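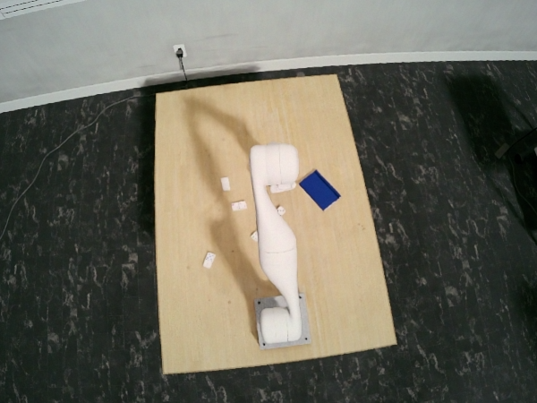 Re: Dominoes into the tray by remote control

Hello all, and thanks to Satish for starting this one off!

On Saturday, February 7, 2026, Satish Sengar wrote:
> We're getting ready to teach the domino task in the
> simulator. Do people drive the arm with a gamepad, or
> with a small copy of the arm that you move by hand?
> And how many runs before training is worth a try?

Small copy, every time. I used a gamepad until October and my runs were full of little stops while I worked out which stick turned the wrist. With the Boychuk hand arm you just reach for the domino and the robot reaches too — it's lovely once it clicks, and my nephew had the hang of it before his tea went cold. 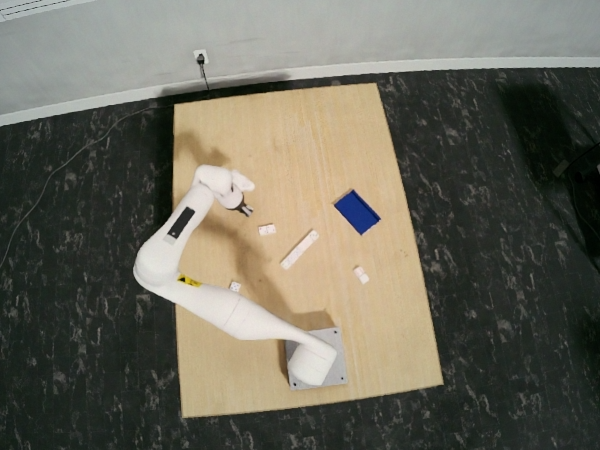 As for numbers, I did 20 runs to warm up and threw them all away, then kept 300. Training on fewer gave me an arm that hovered over a domino and dithered. 17 of the kept runs have a fumble in them where I missed and went back for another go, and I left those in on purpose. The Arngate people cut theirs out, so I'd love to hear how they got on.

Do scatter the dominoes afresh each time, and turn the tray a bit as well. I kept the tray still for my first lot (silly me) and the arm learned where the tray used to be.

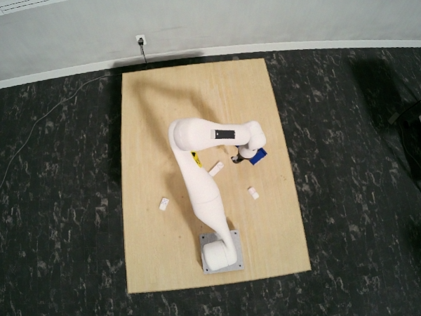 Slow down for the grab, too. I rush the long sweep across the table and then take my time closing the fingers, and the robot seems to pick up that rhythm from me.

Satish, if you're saving with Saltura, switch on the joint log before you start. I forgot for a whole evening and had to do it all again!

Cheers,
Cunon list, member 1626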